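## Part 6: Trying Out the Two Grippers Before You Commit

By now you have both hand-held grippers out of their packing and charged. I like to do the try-out on small, fiddly stuff, so I spread a striped cloth over the work surface and put jewelry on it: a pearl rope necklace, a jade-green pendant on a thin red cord, pearl earrings. If a gripper can cope with those, it can cope with most of what you'll throw at it later!

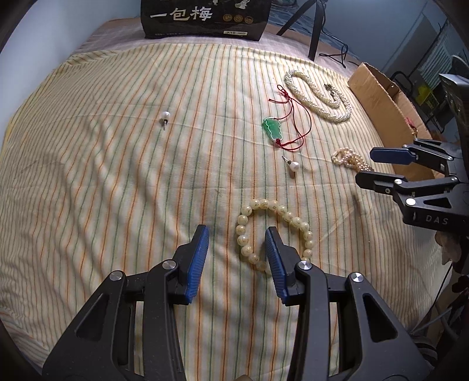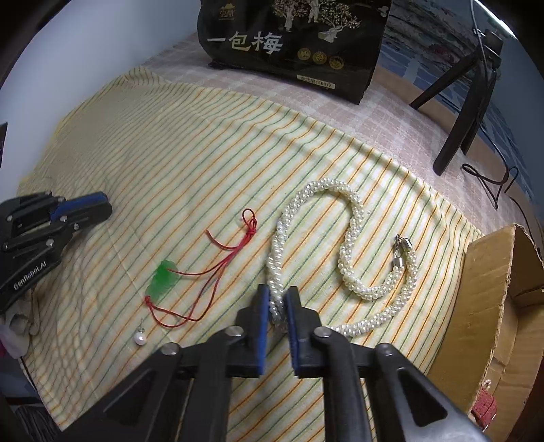
The twisted pearl necklace and the green pendant on its cord, with both grippers at the cloth.

*Set-up notes for the Skilard hand-held kit, written for the Dusau workshop | October 2025*

### 6.1 Lay out the cloth

1. Put a thin cloth over whatever surface you have. Soft is fine. I went through a phase of testing on bare metal and spent more time chasing beads than gripping them.
2. Smooth the cloth with your forearm, but leave a few ripples. Flat cloth makes every gripper look good.
3. Keep the tripod legs and cables toward the far side, out of your swing.
4. Put out one long item, one item on a cord, and at least two tiny ones. Leave a hand's width between them for the first round.

**Note:** Patterned cloth is OK. Stripes help me when I play the footage back, as I can see how far the fabric got dragged.

### 6.2 Check the fingers

1. Open the gripper all the way and look at the blue pads straight on. They should face each other squarely. If one leans, loosen its bracket, nudge it, and tighten again.
2. Close slowly on nothing, three times. You're feeling for a hitch about halfway (mine had one until December, and all it wanted was a cleaner pivot).
3. Wipe the pads. Skin oil is the worst thing for pearls and polished stone - they just squirt out.

**Caution:** Keep your other hand clear of the linkages while they close. There are pinch points on both sides and they do not care about your knuckles.

### 6.3 The long item

Start with the necklace. It's forgiving, and you'll learn how much squeeze you really need.

1. Bring the open fingers down over one strand of the rope, well away from the clasp.
2. Close until the pads touch beads on both sides, then stop. Count to two.
3. Lift a little. If the rope slides, lower it, add a touch more squeeze, and lift again.
4. Set it down in the same spot and open fully before you back away. Half-open fingers love to take a loop with them.

Do this 19 times with the first gripper and 19 with the second, same strand, same starting shape. I know it's dull! But five or six tries told me nothing, and I picked the wrong gripper that way once already.

### 6.4 The pendant and the cord

1. Grip the stone first, across its narrow side.
2. Then put it back and grip only the cord, near the knot. This is where pads differ the most. Magalhães pads (the spare set in the small bag) hold cord nicely but feel mushy on stone.
3. Write down which one you'd be happy doing 70 times in a row. Comfort counts, and your wrist will tell you long before the log does.

**Caution:** Never pull a cord that's caught under something else. Put the gripper down and free it by hand.

### 6.5 The tiny stuff

Earrings go last. Come in low, with the pads on either side of the pearl, and stay off the post - it can scratch a pad, and a scratched pad never grips quite the same again.

If you miss, move the earring back to a clear patch of cloth. Don't go digging in a fold.

### 6.6 Save and compare

1. Stop recording on both units before you tidy up.
2. Name each run with the gripper first and the item second. The Skeltex viewer sorts by name and will happily mix everything together if you don't.
3. Play the two sets next to each other and look at the closing moment only.

My last full comparison came to 137 clips, and I watched every one with a sandwich in the other hand. Delete the clips where you bumped the tripod, keep the ones where you dropped something, and go on to Part 7 for wrist straps.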